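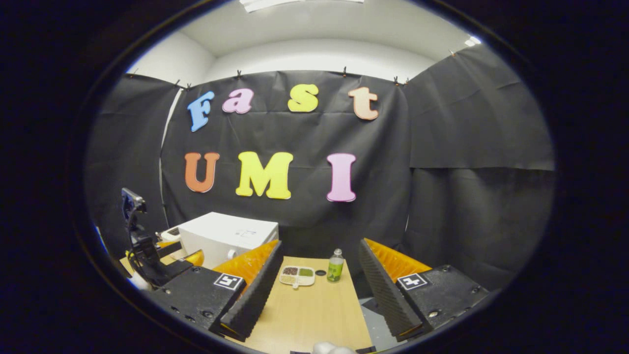
Okay, hi everybody, can you hear me in the back? Good. So I've been making signs for small events for a long time now – bake sales, school plays, one very strange boat auction – and tonight I want to talk about lettering you can read from across a room. Most of us pick our letters up close, at a desk, with our nose almost touching the paper, and then we hang them somewhere huge and wonder why people walk right past. Leave the first slide up a minute and look at the word "Fast." Fat round letters, pale colors, a black curtain behind them. Pale blue and pink would vanish on a cream wall, but on black they pop right out, and the thin white edge on each letter helps too. Okay, next.

(Ask who has made a sign in the last year. Wait for hands. Don't rush this.)

Background first, letters second. I did this backwards for years. I'd fall in love with a yellow, cut out the whole alphabet, drive over to the hall and find out the wall was the color of butter. So now I go look at the wall before I buy anything, and I go at the time of day the event will be. The Stodside hall has a big west window and by late afternoon in April the whole left side is glare. Anything shiny on that wall is gone. Matte paper, felt, foam, all fine.

Then size. Here's my lazy test: tape up one letter, just one, and walk away from it until you hit the spot where your farthest reader will stand. Can you read it without squinting? If you have to think, it's too small. Cut another one. I did the Willems plant sale banner with letters 6 inches tall and felt very proud of myself, and from the parking lot it looked like a row of beans. We redid it that same night at double the height and got rid of half the words.

Which brings me to words. Please use fewer! The Domeck street fair had a welcome sign with more than 50 words on it. I read it for you all, standing in the road, holding an ice cream. It had the parking rules in it. Put the parking rules on a sheet of paper by the gate, where people are standing still anyway. The big sign gets the name and maybe an arrow.

(If time: tell the arrow story. If not, skip to spacing.)

Spacing. People measure the gaps with a ruler so they're all the same, and then it looks wrong and they can't figure out why. Round letters need to sit a bit closer together, straight ones a bit farther apart. An L next to an A always leaves a big hole. I lay everything out on the floor, stand on a chair and half close my eyes so it goes blurry, and I nudge things until the gray looks even. Milan Groen taught me that one and he does it with his glasses off, same idea.

Hanging. Find the middle letter, put that up first and work outward in both directions. If you start at the left you will run out of wall, I promise. On fabric I like pins, on paint I like the removable putty, and I test the putty behind a door first. Bring 2 people who don't mind ladders.

Last bit, cost. The Pidosura reading night sign was leftover craft foam and a bedsheet dyed black in a bucket, and we hung it in front of 200 people. I've still got the sheet and you can borrow it, just wash it by itself, I lost a good shirt that way.

(Pass the sample letters around now. Start with the second row. Get the capital R back, it's the only one.)

Questions, and then we'll clear the tables and everybody cuts out their own initials. Scissors are in the blue tub, and the left-handed pairs have tape on the handle.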